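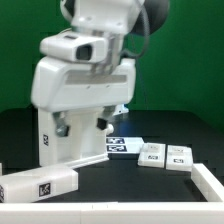
mossbarn wrote:
My money is on the cable before anything else. If the arm only faults when the wrist goes past a certain angle, something is getting tugged. Did you check the connector at the flange end, or just the one at the controller?

tagalong_tess wrote:
Just the controller end, and yes, I know. For anybody landing here from search, this is the follow-up to my "gripper lets go for no reason" thread. Quick recap: white arm, two-finger gripper, white parts with square tags on them, black tabletop with a white border. The cell picks up the tray by the ridge in the middle, lifts, and carries it over. We did 183 picks last week and it dropped the tray on 2 of them. Doesn't sound like much, but the second time it came down on the border and the arm kept going like it was still holding something. No fault, no stop, nothing on the pendant. That's the part that scares me!

The motion program is stock Henby, the tag reading is Wirnisel, and I wrote the glue in between (so go easy on me).

ohmslaw_pete wrote:
Kept going with nothing in the fingers? Then the drop is your second problem. Your first problem is that the program never asks whether it's holding anything. Fix that tonight.

tagalong_tess wrote:
It does ask, though — once, right after the fingers close. It reads the finger width, sees something in there, and says great, off we go. After that it never looks again.

ohmslaw_pete wrote:
So it asks once. Same complaint.

mossbarn wrote:
Still say cable. A hiccup on the gripper line and some of them relax for a split second. We had a Fukuda hand that did exactly that, and it drove us nuts for most of November.

tagalong_tess wrote:
OK, I went in early and reseated the flange connector, then ran it slow with my hand on the stop. Force was set to 70 percent this time. Here's where it's holding the tray by the ridge, with the left end riding a little high.

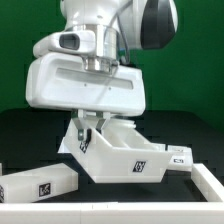

studeck_refugee wrote:
Tilt matters more than people think. If the fingers are pinching off center, the weight wants to swing the part around the grip, and more force only hides it. I'd move the grasp point along the ridge before touching the force setting again. Mossbarn is going to say cable.

mossbarn wrote:
Cable.

Seriously though, both can be true. Log the gripper current along with the wrist angle and you'll know by lunch.

tagalong_tess wrote:
I bumped it to 80 percent after that run and haven't had a drop yet, but I only got through a short batch, so I'm not calling it fixed. I don't love squeezing harder anyway. Moving the grasp point means redoing the offset from the tag, and my offset math is ugly, but fine, I'll do it.

Does anyone have a clean way to keep checking the width during the move? The Henby program blocks while the arm is traveling, so my script just sits there waiting.

ohmslaw_pete wrote:
Don't do it in the script. Put the "part lost" signal on an input and let the controller stop the arm by itself. Your script can find out afterward. And please don't run it unattended until that's in, I don't care how light the tray is.

studeck_refugee wrote:
Disagree a little. An input is right for the stop, but log it in the script too or you'll never learn where in the move it let go. A stop with no history is how I lost a whole month back at Studeck.

tagalong_tess wrote:
Doing both. Unattended runs are off for now, and there's tape over the start button. I'll post the current log once I have one with a drop in it.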